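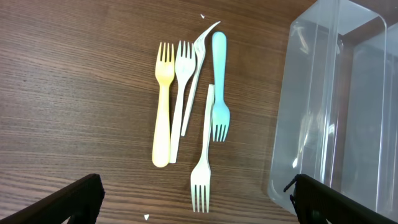 Disposable plastic forks on a wooden tabletop, next to a clear plastic bin.

Dallo: a dataset of shared meal records

Dallo is a set of text tables recording what was cooked, served and left over at community lunches. It was put together by Haris Mladenović and Rocío Benavides from paper sheets kept in the kitchen at Tusell. The tables are meant for people who plan meals for groups and want to know how much food to buy.

Version 3 was released on Saturday, October 13, 2018. It replaces both earlier versions. Please don't mix rows from different versions, as the dish codes changed.

Contents

meals.csv: one row per lunch, with the date, the weather as noted by the cook, and the number of people who signed in.
dishes.csv: one row per dish, with the weight before serving and the weight left at the end.
purchases.csv: what was bought for each lunch, by weight, with no prices.
notes.csv: free text from the back of the sheets, typed as written. Spelling has not been fixed.

The tables join on meal_id. A dish cooked in two batches has two rows in dishes.csv with the same dish_code and a different batch letter.

How the records were made

Cooks filled in a sheet at each lunch. Pots were weighed full, then again after serving, and the weight of the empty pot was taken off later. Rocío typed the sheets and Haris checked every tenth one against the paper. Where the writing couldn't be read, the field is blank. A zero means the cook wrote a zero.
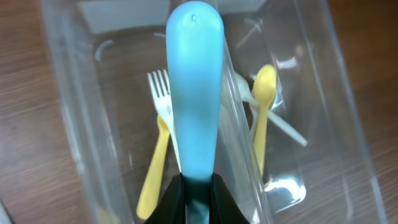 Bread and fruit were counted by the piece until June and weighed after that. The unit column tells you which applies. We did not convert the older rows, so filter on unit before you add anything up.

Known problems

Sign-in numbers are low for rainy days. People came in by the side door and missed the sheet.
Soup weights for 7 lunches include the ladle.
Leftovers taken home by guests count as eaten.
The scale was swapped once, from the Ivanov to the Lendo. The new one reads in steps of 10 grams. The scale column gives the model used.
More than 18 rows in notes.csv refer to dishes that never got a code.

Privacy

Names of guests and cooks were removed from notes.csv by hand. If you find one we missed, write to Rocío with the row number and we will take it out.

Use

You may copy, change and share the tables, including in paid work. Please name Dallo and the version number. Corrections go to Haris, with the meal_id in the subject line.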